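How to Speak at a Bernport City Council Meeting Without Wasting Your Two Minutes
4 min read

Two minutes is what you get. It used to be longer, and then a man spent most of an evening on leaf blowers, and here we are. I've spoken at 11 of these meetings and lost my place at more than half of them, so consider me an expert.

Get the agenda first. It goes up on the city site under "Documents," then "Meetings," then a second thing also called "Meetings." Find your item number and write it on your hand if you must. Speakers who name the item get listened to. Speakers who say "the thing with the parking" get a long look from Councilwoman Loukia Economou.

Sign up before 6:30 p.m. The clipboard is by the side door, and at 6:30 it leaves the room. I've seen people chase it.

Write out what you want to say and read it aloud with a timer. Mine always runs long, usually by one paragraph about how things were done in Plernbridge. Cut that paragraph. The council does not care about Plernbridge.

Put your request in the first sentence -- "please vote no on the Vurolville Road rezoning" is a fine opener. Your name and street come before it. Your life story can come after it, if there's time, and there won't be.

Bring paper copies for the clerk. If you're submitting something longer, email it by noon, when Thanasis Raptis still has his inbox open.

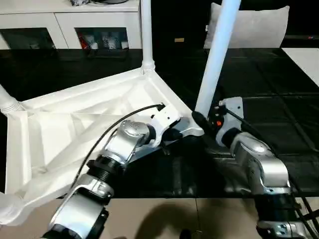
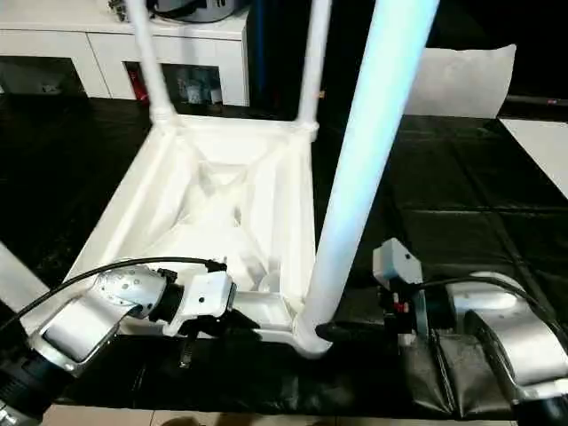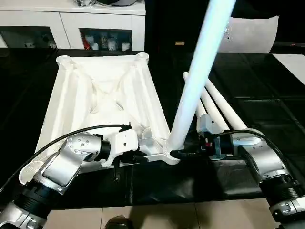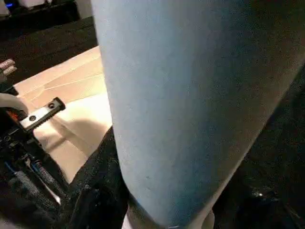

When the bell rings, finish your sentence and sit down. Themis Triantafyllou once talked through it three times over a sewer bond and the only thing anyone remembers is the bell.

Don't expect answers, either. The council isn't allowed to debate you during public comment, and a few members take this as permission to look at the ceiling. If you want a reply, write to your ward member the next morning and mention the item number again. Mine took until March to write back, and the letter was addressed to my neighbor.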